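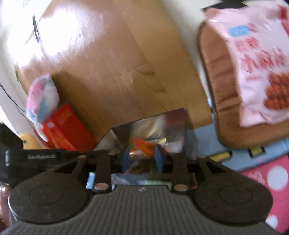 Plastic packaging held between two blue finger pads, orange-red print up front.

May 6, 2026

Sorted wrappers and packets most of the afternoon. I had let them build up since December and the drawer would no longer shut. I took the whole lot out and went through it a piece at a time.

The clear ones are the worst to deal with. They slide off each other, and the shine makes the small print hard to read unless I tilt them to the window. I put anything with a tear or a sticky corner in the trash and flattened the rest. Colored paper pieces went in their own pile, blues and greens together, purples wherever they fit.

The shoebox from Mendes holds more than I expected. I wrote 58 on the lid, the next number in my list, and put it on the shelf next to the ones from the Farncombe house. Those still need going through. I opened one, saw the state of it, and closed it again.

Stopped at five to make soup. The Stusier catalog came in the mail and they want 3000 for the flat cabinet with the shallow drawers, so that is out. Shoeboxes will have to do for now.

Back hurts from leaning over. Tomorrow I need to call Dremside about the water bill and buy more sleeves, the wide kind. The drawer shuts.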